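Folding fuzzy knits flat: thirds or halves?

ashley_tindall
Sorting winter clothes in November. Denim stacks without trouble. The black sweater does not: folded in half, it springs open and the pile leans. Drawer depth is the limit.

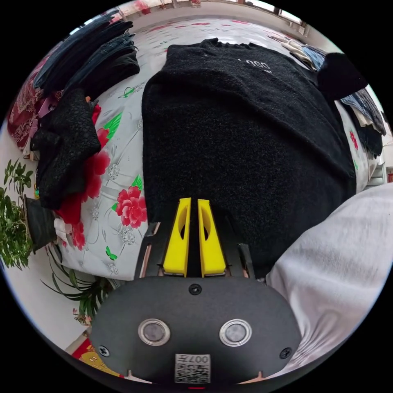 Drawer space is the constraint, so I want one fold that works for all the knits. Denim and other dark clothes are already folded on the left of the bed. The sweater is spread out on the peony sheet and the fleece beside it is next. Thirds or halves?

Reece M.
Thirds. Sleeves straight across the back, sides in, then fold up from the hem. Textured yarn needs a loose fold or it creases.

edwindwivedi
Disagree. Thirds puts 4 layers of sleeve in the middle. Halve it lengthwise and lay both sleeves down the body. I store 3 sweaters per shelf that way.

Reece M.
Only if the sleeves are crossed badly.

ashley_tindall
Tried to set up for Reece's version first.

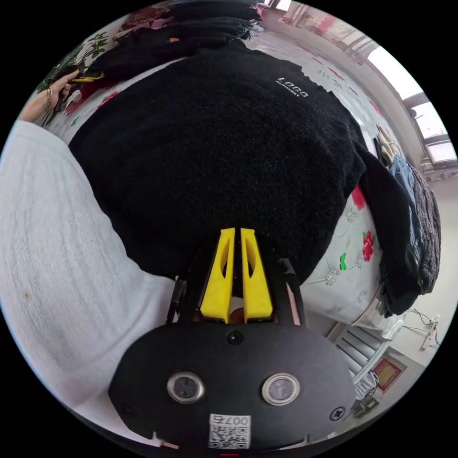 Width is my problem with thirds. The bed is too narrow to lay everything out, and one sleeve hangs over the side next to the folded stuff. Should I turn the sweater first?

Reece M.
Turn it face down, logo underneath, and pull that sleeve back onto the bed before folding. A hanging sleeve stretches the shoulder.

edwindwivedi
Not in a few minutes it doesn't. Agree on face down.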